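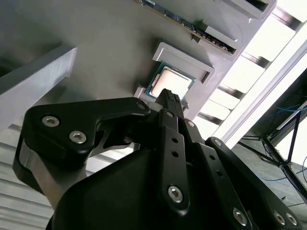 Warum kein Sauger, kam aus der Besuchergruppe, bevor der Greifer überhaupt unten war: Der Deckel vom Prozessor sei doch glatt, da setze man eine Saugdüse drauf und müsse sich um die Kanten nicht kümmern.

Habe geantwortet, dass das für den Prozessor allein stimmt. Auf demselben Platz sollen aber auch Speicherriegel und kleine Platinen bewegt werden, und mit einem Sauger bräuchten wir dafür einen Werkzeugwechsel. Außerdem ist die Übung bei uns ja gerade das Greifen an schmalen Kanten. Damit war die Frage erledigt, kam später aber in anderer Form noch mal (siehe unten).

Eintrag vom 6. Februar 2024, Besuch Itgate bei uns an der Zelle

Angemeldet waren acht Leute, gekommen sind alle. Beginn nach der Mittagspause, Ende später als geplant. Ablauf war mit Curnano abgesprochen: kurze Einführung am Tisch, dann Vorführung an der Montageplatte, danach Fragen. Die Einführung habe ich nach der dritten Folie abgebrochen, weil alle schon zum Aufbau geschaut haben. Für das nächste Mal gleich an der Zelle anfangen und die Folien per Mail schicken.

Aufbau wie im Dezember, Änderungen nur an den Ablagen. Die Ablaufsteuerung lief auf dem Stand, den Keltarer uns vor Weihnachten eingespielt hat. Die neuere Fassung liegt auf dem Rechner, habe ich für die Vorführung aber bewusst nicht genommen. Wer sie testet: bitte vorher die Greifpunkte sichern, beim letzten Wechsel waren die Offsets weg.

Vorgeführt:

Prozessor aus der Ablage aufnehmen. Erster Anlauf zu tief angefahren, von Hand gestoppt, Höhe nachgestellt. Zweiter Anlauf in Ordnung. Der Chip lag schräg in der Tasche, das verzeiht der Greifer nur begrenzt. Die Spitzen mit den genoppten Belägen halten gut, sobald sie an beiden Seiten anliegen. Das Problem ist der Weg dorthin.

Speicherriegel einlegen. Ging beim ersten Mal, allerdings mit sehr langsamer Fahrt. Ein Besucher hat gefragt, ob das die normale Geschwindigkeit ist. Ja, ist sie im Moment. Für schneller fehlt uns eine Kraftbegrenzung, der ich auch dann traue, wenn acht Leute danebenstehen.

Prozessor auf der Platte absetzen und wieder greifen. Mehrere Male hintereinander, davon ein Abbruch durch die Steuerung. Meldung notiert und an Keltarer weitergeleitet.

Zwischendurch die Frage nach den Zahlen. Im Protokoll stehen seit Beginn 2.488 Greifversuche, davon 81 mit der jetzigen Ablage. Habe dazugesagt, dass man aus den 81 noch keine Quote ableiten sollte, mitgeschrieben wurde sie trotzdem. Falls Itgate sie irgendwo zitiert, bitte darauf hinweisen, dass in der Gesamtzahl auch alle Versuche mit der alten Greiferspitze stecken.

Licht: Die Lamellen am Fenster waren offen, auf der Seite ist es sehr hell. Für die Besucher angenehm, für die Kamera schlecht. Beim nächsten Termin vorher schließen und die Belichtung fest einstellen. Die blauen Kabel am schwarzen Gestell gehören außerdem gebündelt, so zeigt man das niemandem gern. Kabelbinder sind in der oberen Schublade.

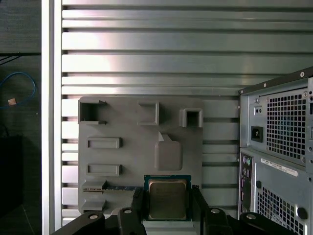
Die längste Diskussion gab es über die Frage, ob man so etwas an einer echten Hauptplatine üben muss. Meine Meinung dazu hat sich nicht geändert: fürs Anfahren und Absetzen nein, fürs Einrasten ja. Eine echte Platine ist nach ein paar Fehlgriffen hin, ein Druckteil mache ich neu. Einer von Itgate hielt dagegen, dass auf einer einfarbig grauen Platte jede Kante anders aussieht als in der Praxis und die Bilderkennung das Falsche lernt. Da ist etwas dran. Bei uns heben sich der grüne Rand des Speicherriegels und seine Goldkontakte vom Grau deutlich ab, und den goldfarbenen Deckel des Prozessors findet die Kamera ohnehin leicht. Auf einer bestückten Platine wäre das alles viel unruhiger. Vorschlag von mir: zweite Platte drucken, gleiche Geometrie, aber in mehreren Farben, und beide im Wechsel fahren. Aufwand überschaubar, das Modell ist ja da.

Dann wieder der Sauger, diesmal als Kombination: ein Finger fest, daneben eine kleine Düse. Hegedűs hat so einen Kopf wohl im Programm, jedenfalls meinte das jemand aus der Gruppe. Ich kenne ihn nicht. Anfrage schicken, Gewicht und Bauhöhe erfragen, mehr erst mal nicht. Zwischen Fingern und Platte ist unten wenig Platz, und ich möchte die Befestigung am Handgelenk nicht schon wieder umbauen.

Auf die Frage, wann das Gehäuse mit in den Ablauf kommt, habe ich keinen Termin genannt. Vorher müssen zwei Dinge stehen: das sichere Umgreifen und eine Ablage, in der die Teile immer gleich liegen. Bei der Ablage denke ich an eine Fase am Rand der Tasche, damit der Chip von allein gerade rutscht. Zeichnung liegt im Projektordner, Kommentare bitte direkt hinein - die alte Version habe ich gelöscht.

Insgesamt ein brauchbarer Termin. Die Gruppe kannte sich aus und hat auch bei dem Abbruch geduldig zugesehen. Curnano will einen zweiten Besuch organisieren, dann mit mehr Zeit an der Zelle und der Möglichkeit, selbst zu fahren. Dafür brauchen wir vorher eine Einweisung auf Papier und einen zweiten Not-Halt auf der Besucherseite.

Offen:
Fehlermeldung Keltarer, Antwort abwarten
Anfrage Hegedűs
Ablage mit Fase drucken, zwei Stück
Mehrfarbige Platte, erst nach der Ablage
Kabel bündeln
Folien an Itgate schicken

Zelle nach dem Besuch abgeschaltet, Greifer in Parkposition, Schlüssel hängt am üblichen Platz.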